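Mimo Baseplate Set: data card

Version of 12/7/23. Prepared by Pudov and Stosetti, with parts sorting by Amegashie.
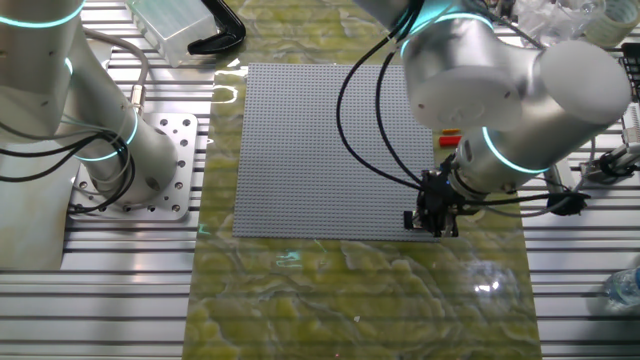 What does the set cover?
Studded baseplates and the bricks that go on them, recorded as small building layouts with one written plan per layout. There are 572 layouts in the current version.

Contents

layouts.csv - one row per layout, with plan number, plate colour and date added
plans/ - the written plans, plain text, one file each
bricks.csv - brick list, 2,486 rows
notes.txt - corrections made after the June version

Plates

All plates are square and have round studs. Grey is the default colour. Where the plate_colour column is blank, read it as grey. Plates are laid flat on a mat and are not fixed to it, so the angle of the plate differs a little from one layout to the next. Positions are therefore given in studs, counted from the near left corner of the plate, and never in millimetres from the mat edge.

The mat is green with a marbled pattern. Pale green bricks can be hard to tell apart from its lighter veins when they lie off the plate. We suggest leaving them out of any colour comparison.

Bricks

Brick names follow the width-by-length habit (2x4, 1x2 and so on), smaller number first. Colours are taken from a list of 18 names kept at the top of bricks.csv. Shades that the sorters could not agree on are entered as "mixed" and were not checked again.

Plans

A plan lists bricks in building order, lowest layer first. Each line holds the brick name, the colour, the stud position and the direction of the long side. Blank lines separate layers. Plans do not say how hard to press or which hand to use.

Known faults

34 plans have two bricks given for the same position. They are marked "clash" in layouts.csv and have been kept.
Some plans in the older part of the set count studs from zero, the rest from one. The count_from column gives the start value - check it before joining files.
Long 1-wide bricks were entered as plates in a few rows. Corrections so far are in notes.txt.

Use

The set is meant for work on layout planning and brick sorting. It is a poor fit for judging how strong a finished model is, as no weights or loads were recorded.

Changes

Corrections should quote the plan number and the line. Replaced rows are moved to notes.txt with their old values.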